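Cup Storage for the Shared Kitchens at Tretholm Hall
Final project report, Household Product Design
Supervisor: Sinéad Hennessy

1. Background

Tretholm Hall has one shared kitchen on each floor. Every kitchen has a sink, a short counter and two wall cabinets. The cups belong to the hall and are meant to go back in the left cabinet after washing. In practice they stay on the counter, upside down on paper towels or stacked inside each other while still wet.

We sent a short survey to about 300 residents in March and got 205 replies. The most common complaint was that there was no clean, dry cup when someone wanted one. The second was that the counter was too full to make food on. Several people wrote that they keep a cup in their room and don't use the hall cups at all.

Our task was to suggest a way of storing cups that takes up little counter space and that people will use without being told to.

2. What we compared

We looked at two kinds of holder. The first is a flat tray that cups stand on, open side up. The second is a wire rack with prongs, of the type normally used for plates. Both can be bought cheaply, and the hall office told us it would rather buy something ready-made than have us build it.

We used small plastic cups with handles because they are close in size to the ones in the hall and they don't break. Having different colors also helped when writing notes, as "the yellow one" is quicker than a number.

The layout work was done on a flat surface marked into squares with blue tape. A square gave us a simple unit for talking about counter space. A holder that stays inside one square is easy to place next to a sink. One that runs over a line needs room on two sides.
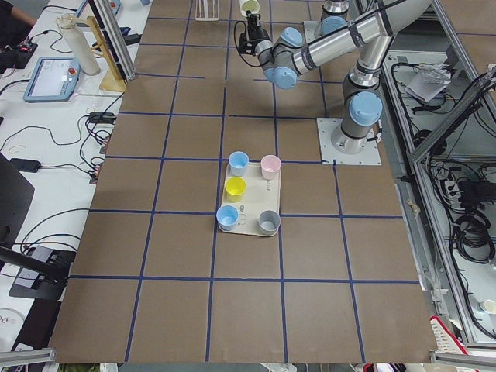 Figure 1. Tray layout with handled cups in light blue, pink, yellow and gray.

3. The tray

The tray is cream colored and rectangular. Its main advantage is that it needs no explanation. People put a cup down on it the same way they would on the counter, and the whole tray can be lifted when the counter has to be wiped.

Handles turned out to be the main problem with the layout. A cup without a handle takes up a circle, but the handle adds a piece on one side, and where that piece points decides how close the next cup can stand. If all the handles point the same way, the rows are tidy and each cup can be picked up with the same hand. If they point in different directions, two handles can end up in the same gap.

We also noted that a tray does nothing for drying. A cup standing open side up holds whatever water is left in the bottom. Turned over, it traps the water against the tray unless there are ridges. For the hall we would therefore use the tray only for cups that have already been dried.

4. The rack

The rack is white wire with two rows of curved prongs. It is made for plates, so there is no obvious place for a cup. We considered two ways of using it: hanging a cup over a prong with the opening down, or laying it between the prongs on its side.

Hanging is better for drying, as air can get in from below. It does depend on the prong being long enough to hold the cup steady. 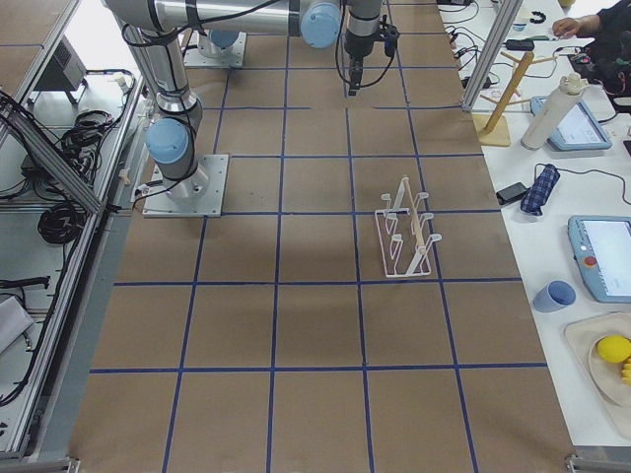 Laying the cups on their sides is more stable, but the handles catch on the wire and the cups are harder to get out one at a time. It also looks messy, which matters more than we first thought. In the survey comments, people said they stop putting things away properly once a kitchen looks untidy.

The rack does well on space. It fits in a single square, and the area under the prongs stays open, so the counter can be wiped with the rack left in place – the tray has to be lifted first.

5. Cost

The hall gave us an upper limit of $2,000 for all floors. We priced a Karon rack and a Trulo tray for each kitchen, with a drip mat under the rack, and the total came to just under $1,000. A wall-mounted option from Chávez was over the limit once fitting was included, and we did not take it further.

6. Recommendation

We suggest a rack beside the sink for wet cups and a tray inside the left cabinet for dry ones. The cabinet door should come off or be left open for the first few weeks so that residents can see where the cups are. Handles on the tray should face right, toward the sink.

7. Limits of the project

We only looked at one size of cup. Residents' own mugs are often larger and heavier, and a plate rack may not hold them well. We also had no chance to try the layout in a real kitchen during term. A trial on one floor would be the next step, with a second survey afterward using the same questions.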